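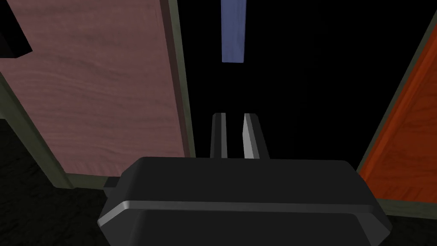
Mudinstead objected that the rule was too short to be enforced. A standard that said only "an empty hand stays open" left out who was to judge the hand empty, and Mudinstead wished this entered in the record before the reading went any further.

The objection was entered. The clerk at Eltholm read the rule again in full, as procedure required, and the reading took less time than the objection had. The Eltholm Standard then ran to 2,085 rules, and this was Rule 2. It had never been amended. Rule 1 defined the word "hand."

The matter before the meeting was the unit known as Waster, supplied by Ranasinghe and licensed for 1,000 hours of unattended work. In July, Waster had reached the end of a task with nothing in its gripper and had held the gripper open for the rest of the night. Mudinstead, which paid for the hours, wanted the gripper closed and the arm sent home. Ranasinghe answered that the unit had kept the rule as written.

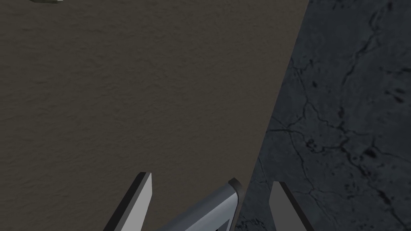
Linnet Aspray
Contributing Writer, Fiction

The meeting adjourned to the test hall to observe Waster under the rule. All parties were asked to stand behind the line and to refrain from speaking to the unit, although Rule 418 allowed it.

Waster advanced to the place where the two floors met and stopped there with its fingers apart. The log gave the reason for the stop as "surface changed, instruction pending." No instruction was given. The clerk noted the time, and after a suitable interval noted it again.

Mudinstead asked how long the unit would wait. Ranasinghe said that the Standard set no limit. The clerk confirmed this from the index. A limit had been proposed once, in an early draft, and the page had been returned with a single remark in the margin: "Waiting is permitted to all parties."

A motion was then made to license Waster for 2,000 hours, on the condition that hours spent waiting be counted separately and charged to no one. Mudinstead asked whether such hours would count as work. The clerk ruled that the question belonged under Rule 1 and could not be taken that day.

The motion carried. The parties signed the sheet and collected their coats — Mudinstead signed under protest — and the lights over the line were left on, in accordance with the rule on occupied halls. The clerk stayed behind to complete the form. In the box marked "Persons remaining" the clerk wrote "one," considered the unit at the edge of the floor, and went back to the index to look up the word.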